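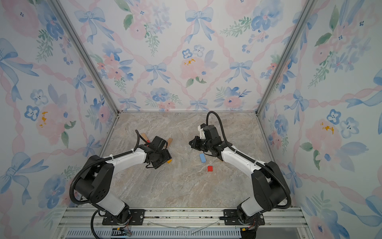
Two-arm teleoperation cell at Jitaru, with blocks on the table and wooden pieces at the left gripper.

The data collection lead at Jitaru runs a shift of operators who spend most of the day moving blocks. The company trains manipulation policies for bench-top assembly, and its training material is made almost entirely by people driving arms remotely. We spoke on a Wednesday afternoon, between two recording blocks, next to the cell called Dedley. She asked to be identified by job title only.

The cell has two arms mounted at the near edge of the table, each on its own black plate. The operator sits in the next room at a pair of leader arms with the same joint layout, built to a design the company calls Endis. Joint angles are read from the leaders and sent to the followers as position targets. There is no inverse kinematics in the loop.

"We tried a handheld controller first," she says. "You move your hand, the software solves for the joints, and the arm gets there by whatever route the solver likes. Near the edge of the reach it would flip an elbow and you lost the episode. With leader arms the operator feels the joint limit in their own hand. They stop asking for poses the arm can't do."

The cost is that the operator has to learn the arm's shape. New operators lead with the wrist, as they would with their own hand, and leave the shoulder where it is. The forearm then comes in low and knocks over whatever is behind the target. She gives a new person 14 sessions before any of their recordings go into the training set.

"The first few sessions are just picking up a block and putting it down. Then picking it up with the other arm. Then handing it across. Handing across is where you find out who has been watching the gripper and who has been watching the block."

The handover is harder than it looks because both grippers are rigid and neither side reports force to the operator. If the receiving gripper closes slightly off axis, the block twists, and one arm ends up pulling against the other. The controller has a current limit that trips when this goes on too long. Operators are taught to close the second gripper, pause, open the first, and only then move. The pause is deliberate and it stays in the data.

Does a pause not teach the policy to pause? "It does, and we want it to, there. What we don't want is the other kind, where the person is thinking. A policy can't tell the difference between waiting for a grip to settle and wondering which block is next. So the order is decided before recording starts. If you forget the order, you throw away the episode."

Episodes are thrown away often. The last full set for the block-sorting task held 602 recordings, of which 184 were rejected on review. The most common reason was hesitation. Dropped blocks were a smaller share, and drops followed by a clean recovery were kept.

"People assume we want perfect demonstrations," she says. "If you only show it perfect ones, then the first time it is two centimeters off it has no idea what to do. So I ask for some bad starts. Come in crooked, fix it, carry on. The fix is the useful part."

The walls of the cell are covered in floral paper with ribbons and bows, and the tabletop has a marble pattern. Both surfaces are changed on a schedule. An early policy trained against plain gray panels did well until the cell was moved under different lighting, and its success rate dropped by more than half. Since then the team has recorded every task against several backgrounds, busy ones included.

"The marble is good because it has soft edges all over it that mean nothing," she says. "The flowers are the same. I would rather it learn to ignore those here than meet them for the first time at a customer."

Hand guiding, where a person takes hold of the arm itself and moves it through the task, is still used at Jitaru, though only for fixed motions such as docking the gripper or moving to a parking pose. The objection to using it for anything else is visual. The person's hands and sleeves end up in the camera view on every recording, and they are absent when the policy runs alone. It is also awkward with two arms, as one person cannot easily hold both and work both grippers.

Latency between leader and follower is low enough that most operators stop noticing it within a day. Drift is the bigger nuisance. The leader arms are light and get leaned on, and a small offset at the shoulder becomes a visible error at the fingertips. Each pair is zeroed at 8 in the morning and again after lunch. The routine came from Bellum, the integrator that assembled the cells, and the team has changed it only by adding the second check.

Cable routing took longer to get right. The corrugated cables on the arms now rise in loops behind the wrists, with enough slack for full rotation. An earlier layout kept them tight along the links. It looked neater, but it pulled on the wrist at the end of its travel - a force the operator could not feel and the model had no way to see.

The next task on the list is insertion, one part into another with a small clearance. She expects position-only control to struggle with it and has asked for leader arms that push back. Until those arrive, the operators will do it by eye, at half speed, with the recordings marked as a separate set.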